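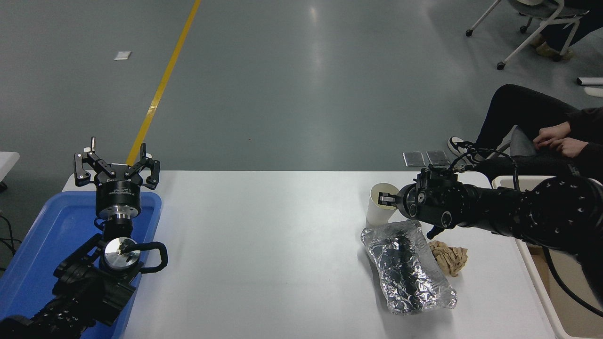
Troda releases planning software for two-arm sorting cells

Troda has released a new version of Polex, its motion planning software for work cells where two robot arms share one table. The update went out to customers in August and is aimed at sorting and clearing jobs, where the objects change shape and no two pickups look alike.

The main change is in how the software divides the work. Earlier versions planned for each arm separately and stopped one of them whenever their paths came close. Polex now plans both arms together and updates the plan 20 times a second. If one arm is holding something in the shared area, the other can wait above its own side or take a different route.

Troda says the change cut waiting time by some 130 seconds in its standard one-hour test run. The company has not yet published results from customer sites.

The release also changes how Polex picks a grip. Paper cups, balled-up paper and foil wrappers are hard for a planner because they crush, roll or reflect light in ways that confuse depth readings. The new version scores several possible grips for each object and passes the best 3 to the planner, which checks whether each can be reached without a collision. For a cup, that may mean closing a two-finger gripper over the rim. Grippers with more fingers can be set up in the same project, and the two arms do not need matching hands.

The grip scoring was trained on 4,000 recorded pickups collected with Flokach, a recycling equipment maker that has used Polex since its first version. Flokach plans to run the update on a single line before moving its other cells over.

Software firm Lahtinen supplied the perception module, which outlines objects and marks areas where the depth data is poor. Shiny foil is the usual cause. In those areas Polex slows the arm and asks for a second view before it closes the gripper – a step that operators can turn off.

Existing project files will open in the new version, but saved collision settings have to be checked and confirmed again. Troda said a tool for replaying failed pickups was left out of this release and will follow in a later update.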